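4. How households choose a wall color

4.1 Samples and how they were used

We came to this part of the study with high hopes, and the diaries did not let us down. Across the towns of Brimby and Lestthorpe, 845 households kept a short diary while they picked a paint color for one room. Together they wrote more than 3,000 entries, many of them far longer than the half page we had asked for (one ran to nine pages and included a poem on the subject of beige). Every household got the same starter pack: six painted cards, two small pots of test paint, and a sheet with the names of the colors printed in plain type.

The first surprise was where the cards went. We had expected people to tape them at eye level on the largest wall. Most people put them next to something they already owned and meant to keep, such as a sofa, a rug or a set of curtains, and moved them only when that comparison was settled. Paredes saw the same pattern in his pilot work in Alarcón, where the rooms were smaller and the windows faced a narrow street, so we were delighted to find it again in homes with a very different layout.

The second surprise was how much people enjoyed it! Entries from the first two evenings are full of arguments, jokes and sudden changes of heart, and they are a pleasure to code. Households with children at home wrote more, tried more colors, and were more likely to end up with a color that had been nobody's first pick.

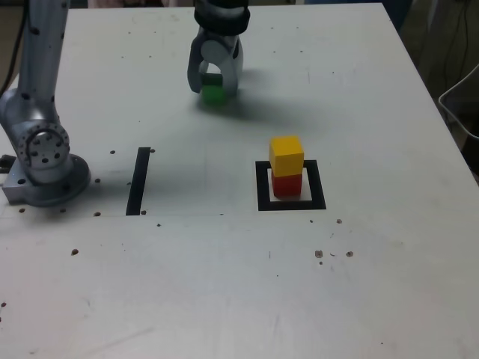
How long should a sample stay on the wall before a choice is made?

Three days worked well for most households in our study. That gave them at least one bright morning and a few evenings under lamps, and very few people changed their minds after the third day.

4.2 Cards against test pots

The starter pack let us compare two ways of trying a color. Cards are quick and clean, and they can be carried from room to room, but they are small and their white border makes nearly every color look darker than it will on a full wall. Test pots are messier. They also show how a color behaves over bumps, old filler and the corner where two walls meet, and that is where a lot of diary writers finally made up their minds.

Of the households that finished the diary, 700 used both the cards and the pots. Within this group the usual order was cards first, then a painted patch of the leading color, then a second patch right beside it in a lighter shade. We had not suggested the second patch anywhere in the instructions, and it is one of our favorite results, a sensible home-grown test that people arrived at on their own in both towns.

Patch size mattered a great deal. Patches smaller than a dinner plate were often described as "hard to judge" and were painted over with a larger one later in the week. Where people painted a big patch from the start, they wrote fewer entries about doubt and more about furniture, light fixtures and what to do with the door frame.

Color names played a smaller part than we had guessed. We coded 2,000 entries for any mention of a name, good or bad. People made fun of names freely, and then went on to choose the color anyway.

4.3 Sorting and coding the entries

All entries were typed up in Vusport and read by two coders, who worked separately and then met to settle differences. The code list closed on 2022-12-08. Light, existing furniture and the opinion of another person in the home were the codes used most often. Cost came up rarely, which makes sense given that the paint was supplied free, and we would love to see this repeated with families paying for their own.

Figure 4. White tabletop with small dark holes and brown stains.

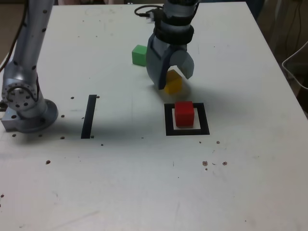

4.4 Limits of the diary method

A diary only catches what people care to write down. Quick decisions leave short diaries, and we suspect that some very confident choosers are thinly covered for this reason. Rooms were also limited to one per household, so we cannot say how a color in the hall shapes the choice made for the living room next to it. Several writers brought this up themselves in September, with sketches, and their notes will be the starting point for our next round.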